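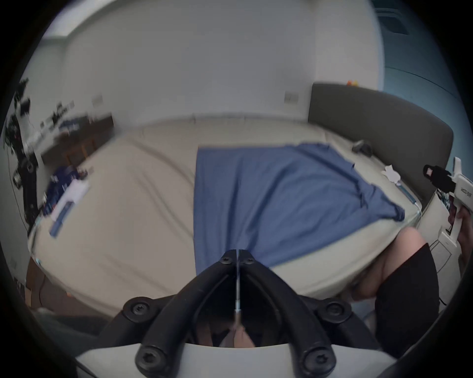 Bought the blue one in February, it has been on the bed every night since and still folds up small enough for the nightstand. Only gripe, wish the big size came in more colors. (Fevurora, verified buyer)

Thanks Fevurora! More colors are being looked at, no promises yet.

Laltard Throw Blanket, Blue
Item no. 3189
In stock, ships in 3 days

The plain one. No fringe, no tassels, no pattern. One solid blue, goes over a fitted sheet on its own in summer, under a comforter when it gets cold. Big enough to cover the middle of a double with some left over to hang off the side. Light enough to shake out by yourself. We get asked about the weight a lot so: it is not a weighted blanket, and it is not a quilt. Single layer, hemmed all the way around.

Looks good on beige. Also white, also gray. We would not put it on a green sheet but people have.

Size and care
Length 200 cm, width 150 cm (one size for now)
Machine wash cold, gentle, with like colors
First wash by itself please, the blue can run a little
Tumble dry low or line dry. Line dry is better for the hem
No bleach, no softener
Iron on low if you must. Most people dont
Small amount of lint the first couple of washes, then it stops

Will it fit my bed?
Twin: yes, with a good drop on both sides.
Full / double: yes as a throw or top layer, not floor to floor.
Queen: across the foot or the middle only.
King: across the foot. Get two if you want more.
Measure the matress first, not the frame. Upholstered headboards eat a few inches at the top and then the returns desk hears from you.

Folding it
Clear the bed first. Tissues, pens, phone, whatever has landed there. Pull the fitted sheet tight at the corners or you will be chasing wrinkles the whole time. Lay the throw out flat, bring the far edge to the near edge, smooth from the center out, then side to side, then once more. It should end up about the size of a folded sweater pile. Fits a shelf, a drawer, the top of a small nightstand.

If you make the bed alone, work from one corner. Pinch it right at the hem, lift, walk it across. Grabbing a fistful from the middle just drags everything with it.

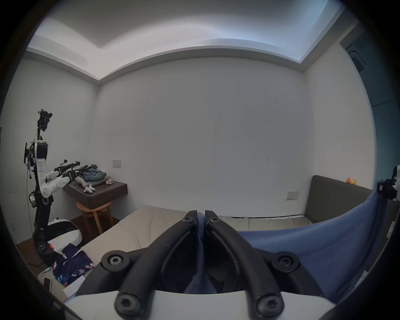

Goes with
Räsänen round stool. Low, light-colored seat, splayed legs. Slides under a wall-mounted nightstand, handy for dropping the throw on at night.
Brustus wall nightstand, dark finish. Ships with brackets, screws for drywall and masonry. Top holds a stack of folded clothes and a bedside toy or two. Check where your switches and outlets are before you drill.
Laltard fitted sheet, beige, double. Sold seperately. Deep corners.

Shipping and returns
Orders over $70 ship free. Below that, flat rate at checkout. 
Returns: unwashed, in the bag it came in, with the slip. If it has been on the bed with the cat we can't take it back, sorry.
Exchanges are quicker than returns. Put the item number on the slip.
Damaged hem or a pulled thread out of the bag, send us a photo and we replace it, no need to mail the old one.

Questions we got
Is it see-through? No.
Does it shrink? A little, the first wash. The size above is before washing.
Does it slide off? Less than the smooth satiny ones. On a jersey sheet it stays put, on sateen it wanders.
OK for a kids room? Sure. No loose trim to pull off. Not for cribs.
Does the blue match the older Laltard throw? Close, not the same. Different dye lot and a slightly different weave, so if you need a matching pair order both together.
Can I get swatches? Yes, email and ask, one per household.

Page updated 9/19/22. Colors on your screen may be off a bit. Price is for one throw, bed and bedding not included.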